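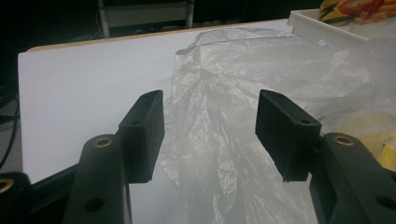

What's the easiest way to flatten and store plastic bags so they don't take over a cabinet?

Lay the bag on a table, smooth it out from the bottom seam toward the opening, fold it lengthwise into a strip, and then fold the strip up into a little packet. It takes a few seconds once your hands know the moves, and a whole season's worth of bags will fit in a shoebox.

I've been doing it this way since we moved to the apartment on Birelham, where the kitchen has exactly one deep drawer and I wasn't about to give it over to bags. Before that I was a stuffer. You know the type: one big bag hanging off the pantry doorknob with all the other bags crammed inside it, until you pull one out and four more come along for the ride. I still have nothing against stuffing if you've got the doorknob for it! But folding is easy, and I find it kind of relaxing with the radio on.

What you need

A table or counter with a smooth top. A bedspread doesn't work, I've tried, the bag slides all over the place and you end up chasing it.

Your bags, sorted a little. I make two piles, the thin crinkly ones and the thicker ones with the stiff handles. They fold differently (more on that further down).

A shoebox, a drawer divider, or an empty tissue box. Mine is an old boot box from Orozco, which is taller than it needs to be, so there's a second layer in there now.

A dry dish towel.

Before you fold

Check inside every bag. Receipts, a twist tie, one lonely grape. My brother-in-law Mohit Pandey once folded a bag with a parking ticket in it and found it in November, long after it would have been cheap to pay. So turn the bag upside down, give it a shake, and stick your hand down into the corners.

If there's any dampness at all, wipe it with the towel and hang the bag over the faucet for a while. Folded damp bags get a smell, and then the box gets the smell. Anything that held raw meat goes straight out, I don't save those.

Holes are up to you. I keep bags with a small hole for lining the bathroom wastebasket, where it's only tissues and cotton balls. A bag with a split seam isn't worth the room.

Folding a thin grocery bag

1. Put the bag down with the bottom seam toward you and the handles pointing away. If it's badly crumpled, don't yank it. Pinch the two bottom corners and pull them gently apart so the bottom edge comes straight first. The rest is much easier after that.

2. Find the side pleats. Most grocery bags have a tuck down each side, and if you push those back in where they were, the bag nearly lies flat by itself. If the pleats have given up completely, skip it and just get the sides even.

3. Smooth upward with the side of your hand, starting at the seam and ending at the handles. You're pushing the air out as you go. Do it twice. I used to do this with my palm and it drags, the side of the hand is better (or a ruler, if you're doing a big batch).

4. Fold it in half lengthwise, left side over to right. Smooth again.

5. Fold in half lengthwise once more. You should have a long strip with both handles stacked at the top. On a wide bag I go a third time, so the strip ends up close to 2 inches across.

6. Starting at the bottom seam, fold the strip up on itself, over and over, until you get near the handles. Keep the folds snug. Any air that's still in there will puff up right about now, and you can squeeze it out through the top.

7. Tuck the handles into the last fold. There's a little pocket there between the layers, and you push the ends down in with your thumb.

If you like the triangle version, do everything the same through step 5 and then fold the bottom corner up diagonally, then straight, then diagonally, like folding a paper football. Triangles hold shut better. I think they're slower, and they don't line up as nicely in a box, but my kids will only do triangles so we have some of each.

Thicker bags

The heavier kind, like the ones you get at the shoe store or at the garden center in Wikton, don't want to be packets. They spring open. Fold those in half lengthwise, then in half the short way, then in half again, and file them standing up along the side of the box. The other bags hold them closed.

Clear and see-through bags (produce bags, the sort that come around bedding or a lampshade) can be folded like the thin ones, except they cling to themselves. Blow into the bag once to separate the layers, then flatten it. And please keep the big filmy ones up out of reach if there are little ones in the house. Ours are on the top shelf of the hall closet.

Filling the box

Stand the packets on edge, folded side up, same as you'd file cards. My boot box takes 30 in the bottom row before it gets tight. Leave enough slack to slide a finger in, or you'll be back to pulling out four at a time.

I put trash-can-size bags on the left and small ones on the right. My husband doesn't follow this and the world keeps turning.

How many to keep

Fewer than you think. I did the bag cabinet at my aunt's place in Bamham one weekend and I would have believed you if you told me there were 1000 in there. We kept one full box and took the rest to the bin at the front of the supermarket. Check with your store before you haul them over, some only take them clean and dry and some don't take them at all.

At our house we go through a bag every couple of days, so when the box is full I stop saving until there's a gap.

A few odds and ends

If your strip keeps coming out crooked, the bottom seam wasn't straight when you started. Open it and go back to step 1.

Static is worse in winter. Running the dish towel over the table, just barely damp, helps a lot. Let the table dry before you lay the next bag down.

I fold mine in batches, usually 16 or so at the end of the week, and keep the unfolded ones in a bowl on the counter until then. For the car, put five packets in a sandwich bag and stick it in the glove compartment.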